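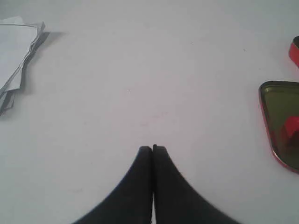 The clear-desk people have been at it again. Every January somebody decides that the trouble with the rest of us is the stuff on our tables, and this year the somebody is Notburga Holzer, whose weekend course promises to get any work surface down to nothing but the surface. I signed up because an editor paid. My own view, going in, was that a table with a pile of papers in one corner and a shallow red-rimmed tray at the other side is already a tidy table, and that anyone who sees a problem there is selling something.

Holzer is selling something. Her method is called Gredadden, it costs $340 for two days, and it comes with a workbook. The workbook has 5 stages. The first is to take everything off. The last is to put back only what you would "walk across town to fetch." I wouldn't walk across town to fetch a stapler, but I do like having one.

She is good company, I'll give her that. She talks fast, she laughs at her own rules, and when I asked where the papers go once they leave the table she said "away," and then, when I kept looking at her, "in a drawer, all right, in a drawer." So there's a drawer. There is always a drawer. I have read a shelf of books on this subject and they all get to the drawer in the end, usually in a late chapter and without much enthusiasm.

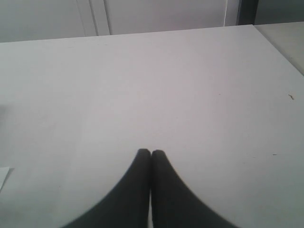
Nearly bare: a pale tabletop, with a scrap of white paper left at the left edge, lower down.

Does it work? Depends who you ask. Aslı Akbulut, a bookkeeper, took the course in July and has kept her table clear ever since. She says she sits down faster in the morning. She also says she has moved most of her actual work to the kitchen, so I'm not sure what we've proved. Rizal Hidayat lasted until the first electric bill. He set it down on the white top while he looked for a pen, and by the weekend it had company.

What bothers me is the claim that an empty surface makes you think better. Holzer's workbook says so on page one and never comes back to it. I asked her what it was based on and she told me to try it and see, which I did, and what I mostly thought about was where I'd put my notes.

Then there are the lids. Any table that has been lived at collects them: tin lids, jar lids, the top of a box whose bottom left the house years ago.

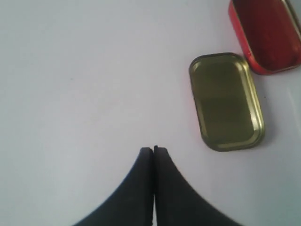
Holzer wants them gone by stage two. Sutrisno Latuheru, who repairs watches and clocks out of a front room, thinks this is crazy. A lid turned upside down is the best parts tray there is, he told me. It has a lip, so screws stay in it, and it's free. He tried the padded organizer that Clostis makes and gave it to his nephew. I have since turned over a cookie tin lid of my own and put paper clips in it, and I can report that the paper clips are still there.

Holzer's answer is that a lid with things in it is a container, and containers are allowed, up to a limit. The limit is in the workbook. I found it on my second read, in small type, and it's more generous than you'd guess from hearing her talk.

The white top is the other thing she's firm about. She recommends white for everyone and says it makes you honest. Maybe. It makes you wipe, I know that much. Mine shows every ring and smear, and there's a place near the middle where I must have set down something pink. Wood hid all of this for years and I was happy not knowing.
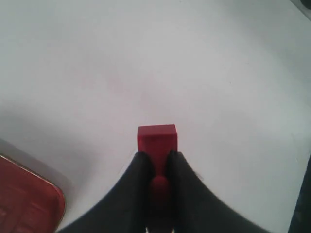
One red block against a plain white surface, with a faint pinkish smudge a little above center.

I will grant her one point. Put a single bright thing on a clear white table and you do look at it. I tried it with a mug, then an apple - and the apple got eaten, so call that a result. By Tuesday the papers were back in their corner, a little straighter than before, and I'd kept the stapler.

The next Gredadden weekend has a waiting list. Bring your own drawer.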